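Speaker notes: "The Decluttering Numbers Don't Add Up"
Trellari evening talks, 2024-05-03
Fenalthorpe library, upstairs room

Slide 1, title
Wait for the door to close. Say thanks to Yasir Soomro for the invitation. Do not apologize for the title. Ask for hands: who has read a book about tidying? Keep hands up if you could find that book tonight. (Pause. Let them laugh, move on.)

Slide 2, the claim
The claim I keep running into goes like this. Get rid of your stuff and you will sleep better, spend less, argue less, and maybe lose weight. I believed a good part of it for a couple of years. I bought the bins. Then I started asking where the claim came from, and I want to spend most of tonight on that question.

Slide 3, the survey
The Vunent survey is the one that gets quoted. 2,247 people filled out an online form. They were asked how cluttered their home felt and how stressed they felt. People who said "very" to one tended to say "very" to the other.
Stop here and ask the room what's wrong with that. Somebody will get it.
Points to hit if they don't:
Both answers come from the same person in the same mood. A bad week makes the kitchen look worse.
No one visited a single home.
Vunent sells closet systems. Say it flatly, no eyebrow.
The form asked about feelings, and the press release talked about "effects." Read the two sentences out loud, one after the other.

Slide 4, which way does it run?
Suppose the link is real. A person working double shifts with a sick parent has piles on the counter and is worn out. Clear the counter for her and she still has the shifts. I'd want a study that took two groups, cleared out one, left the other alone, and came back in a year. I have looked for a good one. What I found was small, short, and mostly run on people who had already signed up for a tidying class.

Slide 5, what counts as clutter
This is my real complaint. The word does a lot of work and never gets pinned down. Bags and boxes piled on a cabinet in a corner: is that clutter, or storage by someone who has run out of shelves? You can't tell by looking. You'd have to ask what's inside, how often it comes out, and what it would cost to buy again.
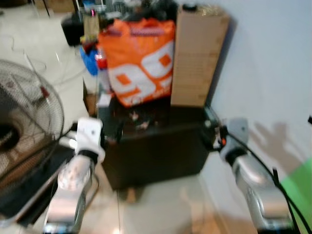
Yasir wrote back when I sent him a draft of these notes, and he thinks I'm being too hard on the tidiers. His point was that his mother cleared one room in July and was happier for it, and she doesn't need a control group to know that. Fair enough. Read his objection out in full and don't rush it. Then answer: I have no quarrel with his mother. My quarrel is with the company that turns her into a statistic and sells her a drawer divider.

Slide 6, the Chávez method
Keep this short, last time I ran over. The Chávez method says to throw out anything untouched for 3 months. Try that on a snow shovel. Try it on a tent, a fan, the box of holiday lights, the good suit. The usual reply is that there are exceptions for seasonal things, then for papers, then for keepsakes, then for tools. By the time you've listed the exceptions you are back to using your own judgment, and that was free.

Slide 7, who pays for the mistakes
"You can always buy it again" is advice for people who can. If a replacement blender is half a day's pay, keeping the old one in a box is good planning. Mention my roughly 2 carloads to the thrift store and the list of things I bought back afterward: a cake pan, a drill, winter boots. The boots still annoy me. I was following the rules and I was pleased with myself the whole drive over.

Slide 8, what I'd accept
People ask what would change my mind. Someone other than the seller paying for the work. A definition of clutter that two strangers could apply to the same room and get the same answer. A follow-up after a year, including the people who dropped out. I'd take any one of those as a start.

Slide 9, questions
Likely ones:
"So should I keep everything?" No. Blocked doorways and things stacked near a heater are a safety matter and need no survey.
"Didn't it help you at all?" Yes, the hall closet. I can hang a coat in it now. My sleep is the same.
"Is my husband a hoarder?" Don't answer. That is a medical question and I'm not a doctor.

Handouts are in the blue folder. Give the projector remote back to the front desk before nine.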